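Bench Practice Group: Minutes of the May Meeting
Minutes taken by Aicha Abdel Rahman
May, 2 pm

Present: Anas Twal (chair), Aicha Abdel Rahman (minutes), members from Holent and Drumov. Apologies were received from Barbosa.

1. Minutes of the previous meeting
Agreed as a correct record, with one change to item 6, where "must" should have read "should".

2. Working rules for two-arm benches
The chair introduced the second draft of the rules. Members had received it in advance and had sent in 7 comments, mostly on the shared area between the arms. It was agreed that each bench record must state the starting position of both arms, which gripper is to move first, and what is lying on the table when the run begins.

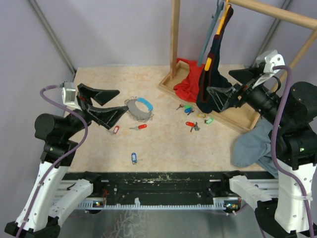
Two-arm bench with key tags on the table and clothes rack behind.

Drumov asked whether fabric near the arms should count as an obstacle or as part of the task. After discussion it was agreed that it should be listed in the record in either case. The wording of rule 2.3 will be changed to "all loose items within reach, including cloth".

3. Cables and clearances
The group considered the rule on cables. The draft asked for a visual check at the start of each day. Holent felt this was too seldom and proposed a check at every change of task. This was carried. Cables are to be followed by eye along their full length, from the wrist to the base, and any tie that has worked loose is to be replaced before the arm is powered. 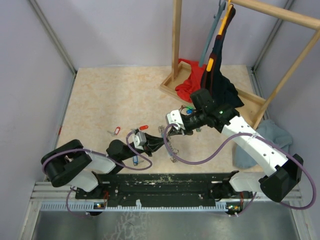 On clearances, the chair reminded members that the two grippers may share the middle of the table only at reduced speed. The draft limit of 300 mm per second was accepted for a trial period of 6 weeks. Drumov wished it noted that they would have preferred a lower figure — the matter will be looked at again when the trial ends.

4. Small metal items
A paper from Grurker on the handling of keys, rings and similar items was taken as read. Members supported its main point, that the operator should stop both arms before reaching in to pick up a dropped item, however small.

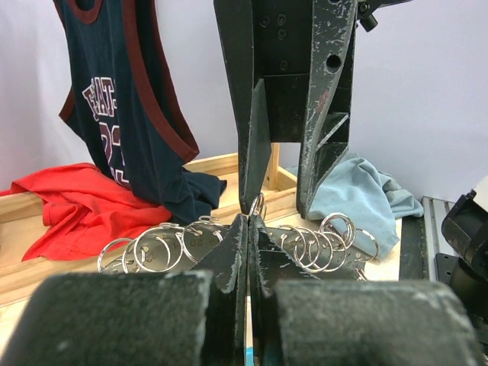 The paper also proposed that finger pads be inspected for wear and the result written in the bench log. This was agreed. There was no agreement on when a worn pad should be replaced, and Grurker will be asked to suggest a wording. Scratches to painted metal parts need not be logged unless an edge has become sharp.

5. Actions
Aicha Abdel Rahman to circulate the revised rules 2.3 and 3.1.
Anas Twal to write to Grurker about finger pads.
Holent to draft a one-page check sheet for cables.

6. Any other business
Barbosa had asked by letter whether the rules would apply to single-arm benches. The chair will reply that they do not at present.

The meeting closed at 4 pm.

Related items
Rules for two-arm benches, second draft
Bench log: blank form
Minutes of the previous meeting

Contact the Bench Practice Group | Copyright Bench Practice Group | Back to top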